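15 de marzo de 2019
Texto: Povilas Jankauskaitė
Buscar en la revista... Buscar Búsqueda avanzada

Una pinza para vasos de papel

El taller Cuevas ocupa dos locales unidos por una puerta que no cierra bien. En el primero están las sierras y el torno. En el segundo se monta electrónica, se sueldan cables y, desde febrero, se trabaja en Stostenance, una pinza de mano que sus autores llaman casi siempre «la negra».

Stostenance es un proyecto de socios, hecho fuera de horario y con dinero de cada uno. La idea de partida era modesta: una herramienta con dos dedos que una persona pudiera llevar en las manos y que, más adelante, se pudiera atornillar al extremo de un brazo sin cambiar nada. Primero se aprende a agarrar con la mano y después se automatiza. El brazo todavía no está comprado.

El presupuesto inicial era de 214 euros y duró poco. La primera versión usaba un servomotor de juguete y unas mordazas planas que resbalaban con todo. La segunda llevaba un motor de segunda mano, pagado a 249 euros, que obligó a rehacer la carcasa entera. Entre filamento, cables, tornillería y dos placas quemadas, el grupo calcula que lleva gastados unos 1020 euros. Una pinza comercial de tamaño parecido les salía por 2490, según el presupuesto que pidieron a Irberg, el distribuidor al que compran los motores.

Como objeto de prueba eligieron el vaso de papel. Es barato, se consigue en cualquier sitio y no perdona. Si los dedos aprietan de más, la pared se hunde y ya no vuelve a su forma. Si aprietan de menos, el vaso gira y se va al suelo. El borde enrollado es bastante más rígido que el resto, y por eso el agarre cambia mucho según la altura a la que se coja. También cambia si el vaso está de pie o tumbado - tumbado hay que entrar por los lados y casi a ras de mesa.
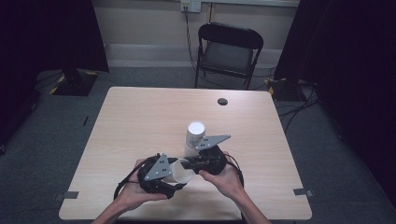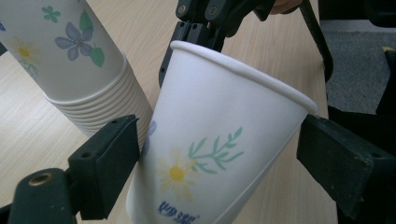

Ensayos de agarre con vasos de papel. En la primera foto, un vaso tumbado entre las mordazas y otro de pie detrás; en la segunda, otra toma del trabajo, con el vaso inclinado entre dos dedos.

Los dedos son lo que más se ha discutido. Hay quien los prefiere rígidos, porque con ellos se sabe dónde está cada punto de contacto, y quien defiende una superficie que ceda un poco. De momento conviven varias formas y se comparan sobre la misma mesa, con los mismos vasos. Cada cambio se apunta en un cuaderno de tapas azules: quién lo hizo, qué tornillo se movió, si el vaso quedó marcado. Las páginas de febrero tienen más tachones que texto.

El segundo problema son los cables. Una herramienta que se sostiene con las dos manos y se gira sin parar acaba tirando de todo lo que lleva conectado. En una de las primeras sesiones se soltó el conector de alimentación tres veces en una tarde. Ahora dejan un bucle largo a cada lado y lo revisan antes de empezar. Pesa más y estorba, pero no ha vuelto a soltarse.

El programa que gobierna el motor se llama Rondska y lo escribió uno de los socios para una persiana. Sigue teniendo una función llamada «bajar_del_todo», que hoy cierra los dedos. Nadie ha querido cambiarle el nombre. Rondska lee la corriente del motor y para cuando sube de golpe, un método sencillo que va bien con objetos duros y regular con el papel, donde la subida es tan suave que a veces el aviso llega tarde.

La solución que están probando es cerrar en dos pasos: uno rápido hasta casi tocar y otro muy lento. Alarga cada agarre, y a parte del grupo le desespera esperar. La otra posibilidad, poner un sensor en la punta de cada dedo, está aplazada hasta que haya dinero.

Los planos de la carcasa se pueden pedir en el propio taller. Quien quiera imprimirla debe saber que las piezas grandes necesitan soportes y que los insertos roscados se colocan en caliente, con el soldador y sin prisa. La próxima revisión moverá el motor un poco hacia atrás para aliviar la muñeca derecha, que es la que más se queja al final de la tarde.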